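Motion Planning Software Developer (manipulation)
Grarard Robotics, Prustley office
Full time, two days a week from home if you like

We're looking for a developer to join the planning team at Grarard. We write the software that sits between "pick that up" and an arm moving, and we're having a great time doing it. The team is small, the codebase is readable (mostly!) and there are plenty of good problems left.

Most of your work would be on Pennington, our planner for single-arm tabletop tasks. It takes object poses from the perception stack, proposes grasps, checks them for collisions and hands a timed trajectory to the controller. Right now it's solid on open tables and slower than we'd like in clutter. Fixing that will be your first big project, and you'll have a lot of say in how it's done.

Every change to Pennington goes through simulation before it gets near hardware. Our nightly suite has 3224 episodes, and the plain ones, an arm and a couple of coloured cubes on a white table, still catch more regressions than we'd care to admit. Approach poses are a favourite of ours: with the fingers open and one tip close beside the red cube, a few millimetres of error in the grasp frame matters a great deal.

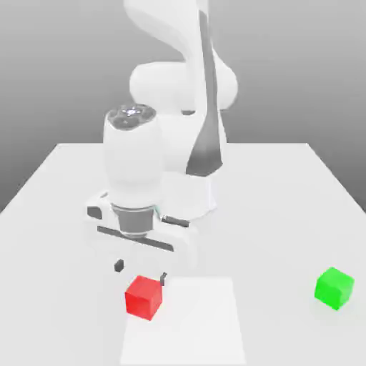

What you'll do

Profile and rework the collision checker
Write new simulation tasks and the scoring behind them
Help move the controller interface to its new 500 Hz loop
Sit with the perception people when a pose estimate looks fishy
Review code, and have yours reviewed, kindly and thoroughly

What you'll bring

Strong C++ and comfortable Python
Working knowledge of kinematics and at least one family of planners (sampling or optimization, we use both)
Experience debugging something that moves, simulated or real
Clear writing, as our design notes get read

Learning-based grasping would be a bonus. A graduate degree is welcome but we don't require one.

The practical bits

You'd report to Nuala Ní Chonaill, who leads planning and wrote the first version of Pennington. The team is 16 people, and there are 2 openings at this level. The Jernstead lab, where the hardware lives, is a short bus ride from the office. We hope to have both people started by June.

To apply, send a résumé and a page on a planning or control bug you enjoyed chasing. Code samples are fine if you have them. Interviews are a chat, a paired session in the simulator and an afternoon at the lab, and we pay for your travel.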